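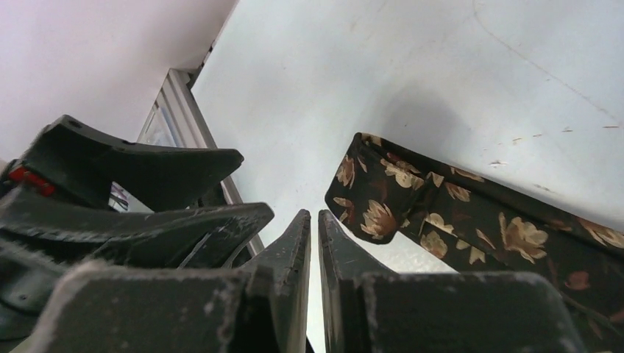 My new phone is made of glass on both sides, and I'd like to know who asked for the second side. The front I understand. The back is where I put my hand, and for years it was plastic, and for years the reviewers complained about that as if they'd been handed a bowl of soup in a shoe. Plastic has never been glamorous. Stack up a cluster of dark grey plastic parts, one overlapping the next as they are on the left of the picture, and nobody's heart beats faster. You would not put it on a billboard with a waterfall. You could, however, knock the lot onto a kitchen floor and go back to making dinner, and I'd like that feature in a telephone.

The phone in question is a Brudeck, the mid-range one, and I bought it in March after my old Wutberg stopped getting updates. The Wutberg had a plastic back. It had been dropped in car parks, on a ferry ramp and once down a flight of concrete stairs at a railway station, where it landed with the sort of clatter that makes strangers turn round and wince on your behalf. By the end it looked like something dug up by a dog. It also worked, right up to the day the maker decided it had lived long enough.

The Brudeck lasted 12 days. It slid off the arm of the couch, which is not a high couch, onto floorboards. Why it slid is no mystery: a sheet of polished glass will leave any surface that isn't perfectly level, slowly and without a sound, like a guest who doesn't want to say goodbye to everyone. The front was fine. The back had a crack from the camera bump to the opposite corner. Nothing I actually look at was damaged, and the authorised repairer wanted $90 to make the side I never look at presentable again, plus a wait while the panel came in.

So I did what everybody does and bought a case. The case is plastic.

I'd ask you to sit with that for a moment, because the whole industry seems to have agreed not to. We pay extra for the glass, we're told about the glass at the launch, there is a short film in which light travels across the glass while a piano plays, and then we go straight to a rack in the shopping centre and cover the glass in the same stuff the glass was brought in to replace. It costs us a second time and makes the phone thicker than the plastic one ever was. The colour I chose, after more thought than I gave my last car, is called Harbour Dusk. I've seen it twice.

The usual defence is wireless charging. Metal gets in the way of it, so the back can't be metal, so it must be glass. This is said with great confidence by people who have skipped a step. Plastic lets a wireless charger do its job perfectly well. There have been plastic phones that charged on a pad, and they didn't catch fire or apologise. A maker may well prefer glass, but I wish it would say so plainly and stop blaming physics.

The other defence is that glass feels premium, and here I have to give some ground. It does. It's cool in the hand and has a bit of weight to it, and when you pick up one of each in the shop, the plastic one feels like a demonstration model of itself. I fell for it too, standing there at the counter. But a shop counter is a peculiar place to judge a thing you'll be holding in the rain with a bag of groceries on the other arm. A great many things feel premium for the length of time it takes to buy them.

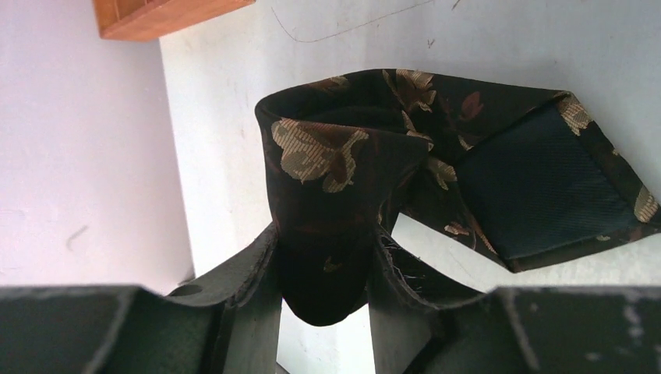
Kaijage, to its credit, still sells a phone with a plastic back, and it's instructive to see how the thing is treated. It's at the far end of the display, past the tablets. It has last year's camera and half the storage, and it comes in black or a blue that appears to have been left over from a school lunchbox. The message is clear enough. If you want the sensible material, you must also want the bad camera, as though durability were a kind of poverty. I would happily pay full price for the good camera, the good screen and a back I could drop. That phone isn't on the shelf. Ask for it and the sales assistant will show you a case.

I did look into having the Brudeck mended by somebody other than Brudeck. There's a repair guide going around among the hobbyists, 54 steps long, and the back panel comes off at the start after a good deal of heat and prying, because it's glued down along every edge. Step 2 is a warning about splinters. The Wutberg's back came off with a thumbnail. I changed its battery myself at the kitchen table, and the hardest part was finding my reading glasses.

What bothers me most is how the reviews are written. A typical one gives several paragraphs to how a phone feels on its first afternoon and one line to how it might look after a winter in a coat pocket, and that line generally tells you to buy a case. Nobody reviewing a raincoat would recommend wearing a second raincoat over it. Finer, who make the case I ended up with, must be delighted with the arrangement. They've built a tidy business on the certainty that other firms will keep choosing the wrong material, and I can't say I blame them.

I'm told scratches are the trouble with plastic, and they are. The Wutberg had hundreds. They turned up one at a time, I never had to pay anyone to take them away, and not one of them ever got into my finger. I'd take that deal again tomorrow, in the lunchbox blue if I had to, and I've started checking the second-hand listings in the evenings to see whether anyone is selling one with a decent battery.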